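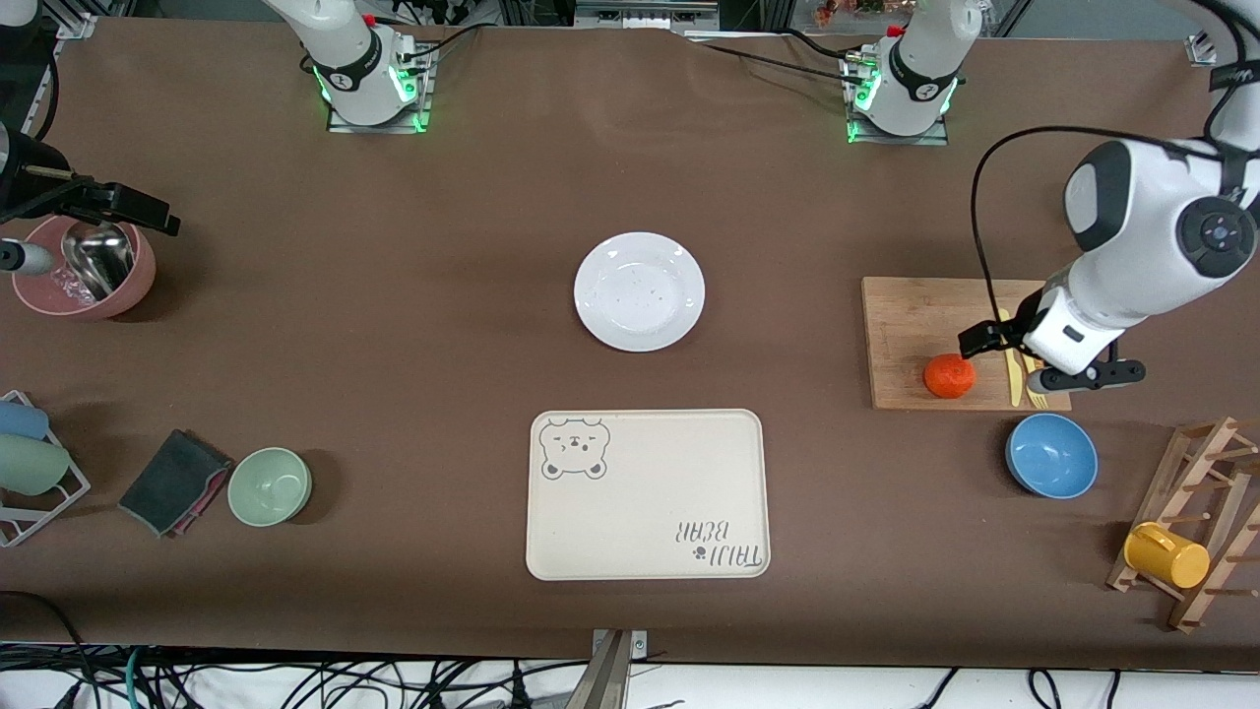 Famlow Vadbridge Dining Table

£2799, delivery included

Why I make this one

I started building the Vadbridge after years of eating at a table that was too narrow. You know the sort: put a casserole in the middle and suddenly there's no room for anybody's glass. So the Vadbridge is wide, properly wide, and it's solid oak all the way through (no veneer, I've nothing against it but I can't mend it). I make every one myself in the Famlow workshop and I only get through 5 a season, so please don't be cross if the waiting list looks long!

The top

I glue up the top from full-length boards and leave it to settle before I flatten it. Then it gets three coats of hardwax oil, rubbed back by hand in between. Choose from Natural, Smoked or Park, which is my own mix and a bit warmer than the other two. I'd ask for samples before you decide, as the Park in particular looks quite different by lamplight and I've had people change their minds twice.

Knots are filled with dark resin. If you'd rather have as few as possible, tell me when you order and I'll pick through the stack for you. I can't promise none at all.

The legs

Two styles. The Vadbridge leg is square and tapers on the inside faces, and the Initz leg is turned, with a fat foot that I'm very fond of. Both bolt on from underneath with the spanner in the box, so the table will go through an ordinary front door and round most hall corners. Measure your hall anyway. One of my early ones spent a fortnight in a customer's porch.

Looking after it

Wipe it with a damp cloth and dry it off. That's most of it. Hot pans want a trivet, and red wine wants mopping up before pudding, not after. Once a year or so (I do mine in March, when I'm sick of being indoors) give it a thin coat of the oil that comes with the table. Buff it well and leave it overnight before you put anything back on top.

Small scratches will rub out with a fine pad and a dab of oil. Go with the grain and take your time over it. For anything deeper, send me a photo and I'll talk you through it.

Ordering

I take a £200 deposit to hold your place, and the rest is due when the table is ready to leave. You can change the oil or the legs right up until I start cutting, and I always email first to check.

Longer tables are possible, with an extra pair of legs in the middle. Those are £4000 and take a good bit more time, and I'll want a chat about your floor first, as six legs on wonky flagstones is a proper headache.

In the box

Table top, legs, bolts, spanner, felt pads, a tin of oil and two cloths. Benches are sold separately.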